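Setting the Table at Pivesbridge: Final Report
Home Life Studies, Group 6

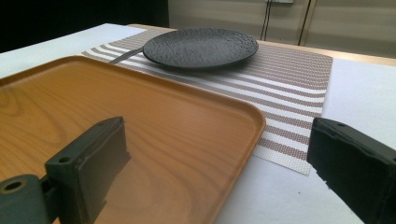 Our question was simple enough to fit on a sticky note: why does clearing a table take longer than eating at it? We ran the study in the dining room at Pivesbridge, where we got permission to rearrange things as long as we put them back. Most of the traffic went through one serving tray, orange-brown with a swirly wood grain and rounded corners, which we parked against a striped placemat at the start of each round. The shallow rim became a topic of heated discussion. One half of the group felt it gave cups a false sense of security – the other half felt the same way about the group.

We timed 100 clearings between July and the end of the spring term. Carrying dishes by hand took 166 seconds on average, which includes the return trip for the spoon. There is always a spoon. Using the tray cut the walking but added a stage we logged as "arranging," during which grown students debated where a saucer should go.

Limitations: we all knew we were being timed, and two of us started showing off. The dishes were also cleaner than real ones, having held only water. A follow-up at Flirkislow would use actual soup, if Flirkislow agrees to it.

Submitted March 28, 2018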